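家里的药怎么收、怎么清、怎么扔

发表于2020年10月　栏目：家务整理　作者：哈琳娜·皮利片科（Halyna Pylypenko）

这篇写给家里有一抽屉药、找的时候翻半天、翻出来又不敢吃的人。内容分成清点、分类、存放、贴标签、登记、处理过期药几个部分，按顺序做一个下午够了。如果家里有长期服药的老人，建议分两次做，第一次只清点，第二次再动位置。

先说明一点：本文只讲收纳和管理，不讲该吃什么药、吃多少。剂量、能不能同时吃、能不能停，问医生或药师。

一、准备工作

需要的东西不多：

一张大一点的桌子，或者在地上铺一块旧床单
两个带盖的收纳盒，一个大一个小
油性记号笔，细头
白色不干胶标签，普通办公用的就行
一卷透明胶带
几个自封袋
一个本子，或者一张打印好的表格
一个垃圾袋，专门装空纸盒和废说明书

收纳盒不用买专门的“药箱”。我现在用的是Mesten的平盖盒，长度够放下一整盒泡腾片，高度刚好能让瓶子立着。买之前量一下家里最高的那个瓶子，止咳糖浆通常是最高的，我第一次就是没量，盒盖扣不上，后来那只盒子拿去装针线了。

透明盒子看得清楚，但透光。有些药要避光，所以透明盒子要放进柜子里，不要摆在台面上。

二、把药全部拿出来

不要一个抽屉一个抽屉地整理。药会出现在很多地方：床头柜、厨房吊柜、浴室镜柜、书桌、旅行包侧袋、冬天大衣口袋、车里的储物格、小孩的书包。先走一圈，全部集中到桌上。

车里的药要单独放一堆。夏天车内温度很高，在车里过了夏的药，即使没到有效期，我的做法也是全部清掉，胶囊和软膏尤其如此。舍不得的话可以拿去问药师。

浴室里的药也单独放一堆，逐个看有没有受潮。受潮的常见样子是药片表面起斑、粘在一起、边缘发酥，胶囊发软或者互相粘连，冲剂结块。

集中之后先别急着分类，先把空盒子、空铝板、没有对应药品的说明书挑出来，放进垃圾袋。这一步做完，桌上的东西通常会少掉一截。

三、看有效期

有效期的写法有几种，容易看错。

“有效期至某年某月”，是指可以用到那个月的最后一天。

“有效期至某年某月某日”，是指可以用到那一天。

“失效期某年某月”，这种写法在一些旧包装和进口包装上见得到，各国理解不完全一样，保险的做法是从那个月的第一天起就不再用。

只写了生产日期和“有效期二十四个月”之类的，要自己推算。算完用记号笔把结果写在盒子正面，以后就不用再算。

进口药上常见EXP，后面跟的是有效期，LOT或者Batch是批号，MFG是生产日期。日期的先后次序各国不同，有的先写日再写月，有的反过来。如果分不清，按较早的那个算。

还有一件事比盒子上的日期更容易忽略：开封以后的期限。盒子上印的有效期是指没有开封、按要求保存的情况。开封之后要看说明书，说明书上没写的，问药师。几类常见的：

眼药水：多数多剂量包装开封后四周内用完，具体看说明书。单支小包装的不含防腐剂，一般打开当天就要用掉或者扔掉。

糖浆和口服液：大瓶装的开封后容易变质，病好了剩下的半瓶不建议留到下一次。

软膏和乳膏：铝管的比罐装的好保存。罐装的每次用手指挖，容易污染，可以配一根小勺或者棉签。

瓶装药片：开封后把瓶里的棉花和纸团取出来扔掉。那团棉花是运输途中防震用的，开瓶以后会吸潮，留着反而不好。干燥剂要留在瓶里，但是要看清楚，别当成药片吃了。家里有老人视力不好的，这一点要当面讲一遍。

需要重新配制的干混悬剂：加水之后保存时间很短，通常只有几天到两周，有的还要冷藏。疗程结束就处理掉，不要留。

四、分类

分类的方法很多，按症状分最好用。半夜发烧的时候，没有人会先想“这个属于解热镇痛药”，想的是“退烧的在哪”。

我家的分法：

发烧和疼痛
感冒、鼻塞、咳嗽
肠胃
过敏
皮肤外用
眼、耳、鼻、口腔
外伤处理：创可贴、纱布、消毒用品、胶布、镊子、剪刀
维生素和补充剂
长期处方药

前面的几类放大盒，外伤处理放小盒。维生素和长期处方药都不进盒子，另外放。

外伤处理单独一盒的好处是可以整盒提走，手上在流血的时候不用去翻药片。这一盒放在家里每个大人都够得着的地方，全家都要知道位置。消毒用品里，酒精易燃，瓶口要拧紧，不要和灶台放得太近，也不要大量囤。碘伏开封后也有期限，瓶身上写一下开封日期。

感冒药这一类要多花几分钟。复方感冒药的名字差别很大，成分常常是重复的，尤其是对乙酰氨基酚，很多复方药里都有，和单独的退烧药一起吃就可能过量。我的办法是在每盒含对乙酰氨基酚的药上画一个红圈，家里的规矩是同一时间只能吃一种有红圈的药。药盒正面有时写得很小，要翻到成分那一栏去看。

补充剂也有类似的问题。同样叫维生素D，每粒的含量可以差好几倍，我家里就有一瓶400单位的和一瓶2,000单位的，瓶子大小差不多。这种要在瓶盖上写清含量，光写名字不够。

儿童用药和成人用药分开，最好分到两个盒子。不要指望用成人药掰一半给小孩，有些药儿童根本不能用。

处方抗生素不进家庭药箱。上次没吃完的几粒，下次也别自己拿来吃。把它归到待处理那一堆。

五、原包装要不要留

要留。很多整理教程教人把纸盒全扔掉，铝板统一装进小袋子，看上去省地方，过半年就分不清了。铝板上的批号和日期往往只印在一端，剪开几次就没有了。

盒子确实太大的，可以这样处理：把纸盒上印着药名、规格、有效期的那一面剪下来，和铝板、说明书一起放进自封袋，一种药一个袋子。说明书沿原来的折痕折好，放在最外面。

从铝板上取药时，从没有印日期的那一头开始。这个习惯花不了什么力气，家里人都养成了以后，最后几粒也还看得到日期。

瓶装药不要换瓶。原来的瓶子材质、颜色和瓶盖都是配好的，尤其是棕色玻璃瓶，是为了避光。也不要把两瓶同样的药倒在一起，批号和有效期不同，混了以后只能按早的算，出了问题也查不到是哪一瓶。

分格的一周药盒可以用，但每次只装一周的量，有些药不能离开原包装，装之前问一下药师。药盒每次重新装之前擦干净，晾干。

六、放在哪里

说明书上的几个词有固定含义。以国内的标准来说：

阴凉处：不超过二十摄氏度
凉暗处：避光，并且不超过二十摄氏度
冷处：二到十摄氏度
常温：十到三十摄氏度
遮光：用不透光的容器包着
密闭、密封：前者防灰尘和异物，后者还要防潮防风化

大多数家用药常温就可以。最合适的地方一般是卧室或客厅里不靠外墙、不晒太阳的柜子。我在衣柜中层放过一支温度计，秋天是17度，夏天开空调的时候也没有超过二十六度。厨房吊柜和浴室镜柜是最常用的两个位置，也是最差的两个，一个热，一个潮。

要冷藏的药放冰箱冷藏室中间一层，不要放门上，门上温度变化大。不要贴着后壁，后壁可能结冰，胰岛素一类的药冻过就不能用了。用一个带盖的小盒子装着，和食物隔开，盒上写“药”。

不需要冷藏的药不要放冰箱。拿进拿出容易结水珠，糖浆放冷了可能析出结晶。

有小孩的家庭，药要放在小孩看不到也够不到的地方，柜门上锁更好。所谓儿童安全盖只是打开得慢一点，给大人争取时间，不能当锁用。客人的包也要注意，来家里住的长辈常把药放在手提包里，包往沙发上一放，小孩就翻得到。不要跟小孩说药是糖。

有宠物的也一样，狗能咬开塑料瓶。

七、贴标签

标签写四样东西：通用名、治什么、开封日期、有效期。字写大一点。通用名比商品名重要，同一种药有好几个商品名，按通用名登记才看得出重复买了。

例子：

布洛芬缓释胶囊
退烧、止痛
开封：　　年　　月
到期：　　年　　月

瓶子的标签贴在没有字的那一面，别盖住原来的文字。瓶子如果是立着放、从上往下看的，就在瓶盖上再贴一个小圆标签，写药名和规格。瓶盖标签有一个缺点，两瓶同时打开的时候盖子可能盖错，所以瓶身上的标签不能省，而且一次只开一瓶。

标签外面覆一层透明胶带，手湿的时候摸了也不会糊。热敏打印的标签会褪色，不适合用在要放两年的药上。我邻居瓦连京娜家里用的就是热敏标签，过了一个夏天只剩一片灰，后来全改成手写。

家里有不认识中文或者看不清小字的老人，可以再加颜色：早上吃的贴黄色，晚上吃的贴蓝色。颜色定了就不要改。

八、登记

登记表可以写在本子上，也可以用电子表格。我两样都试过，最后还是一张纸贴在柜门内侧最管用，拿药的时候顺手就改了。表格只要五栏：

药名（通用名）
规格
数量
有效期
放在哪

数量那一栏不用写到几粒，写“一盒”“半盒”“快没了”就行。

长期服药的人另外做一张用药卡，写上姓名、出生年份、过敏史、正在吃的每一种药、每次多少、一天几次、医生是谁、紧急联系人。保健品和中成药也要写进去，看病时经常有人漏掉这些。卡片复印一份放钱包，手机里再拍一张。换药、停药当天就改，改完写上日期，旧的撕掉。

每半年检查一次登记表。我是跟换季衣服一起做，换衣服的时候顺便把药箱也打开。检查时只看三样：半年内要到期的打个勾，快没了的写进购物单，位置不对的放回去。第一次全面整理最费时间，后面每次十几分钟。

九、买多少合适

常用药每种备一盒，够家里一个人用完一个短疗程，再多就容易放过期。促销时不要囤。我把2,000克以上的东西都不放上层柜子，药箱也照这条办，提起来吃力就说明囤多了。

出门旅行的药从家里的药箱里拿，回来以后放回去，不要专门留一包在行李箱里。行李箱里的那一包是最容易忘记的。带处方药出境要带原包装和处方，各国规定不同，提前查。

十、过期药怎么处理

先问附近的药店或者社区有没有过期药回收点，有的话直接送过去，这是最好的办法。送之前把处方标签上的姓名和电话涂掉。

没有回收点的，按下面的办法：

药片和胶囊：从铝板或瓶子里取出来，混进用过的咖啡渣、茶叶渣或者猫砂里，装进自封袋封好再扔。这样小孩和动物不会误食，也没有人会捡去。当地要求分类投放的，按当地要求，很多城市把过期药归为有害垃圾，那就连同内包装一起投到有害垃圾桶，不要拆。

糖浆和口服液：不要倒进水槽或马桶。连瓶子拧紧，套一层袋子，按有害垃圾投放。

软膏：盖紧，整支投放。

气雾剂：罐子有压力，不能刺破，不能烧，不能扔进火里。

针头：放进硬的、扎不穿的容器，问医院或者社区怎么收，不要直接扔进垃圾袋，清洁工会被扎到。

含汞的体温计如果打碎了，先开窗，让小孩和宠物离开房间，不要用吸尘器，也不要用扫帚扫。戴手套，用硬纸片把汞珠拢到一起，装进能密封的瓶子，交给有害垃圾回收点。

纸盒和说明书可以当废纸回收，盒子撕开再扔。药盒完整地扔出去，有可能被人拿去装假药。

十一、几个常见问题

过期一两个月的药能不能吃？
不建议。药效是否下降、有没有分解，从外表看不出来。过期的药不值钱，换一盒新的就行。急救用的药更要按时更换。

没过期但是变了颜色？
不用。颜色、气味、形状有变化的都不用，日期没到也一样。

说明书丢了怎么办？
拿着药盒去药店问药师，或者到药品监管部门的网站上按批准文号查。不要随便搜一篇网上的文章照着吃。

中药饮片怎么放？
容易生虫和发霉，少买。密封好，放阴凉干燥处，每次打开先闻一下、看一下。有毒性的、外用的单独放，写明“外用”两个字。

两个人吃同一种药，能不能共用一瓶？
可以的话还是各用各的。共用一瓶，谁吃了谁没吃对不上，剂量也可能不同。在瓶身上写名字，两个人的瓶子放在不同的架子上。

老人说记不清今天吃没吃，怎么办？
不要补吃，先看药盒的格子。没有用药盒的，在日历上打勾，吃一次打一次，笔用绳子拴在日历旁边。漏服之后该不该补，各种药规定不同，提前问好药师，写在用药卡背面。

最后把收纳盒放回柜子，大盒在下，小盒在上，标签朝外。瓶装药在盒里一律立着放，盖子朝上，放之前再拧一遍。登记表贴好以后，叫家里每个人来看一次，让他们各自找出退烧药和创可贴放在哪里，找不到的就再改位置。
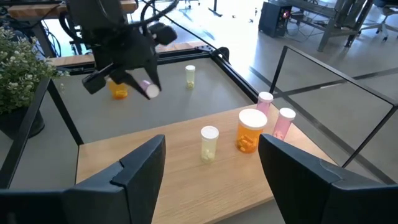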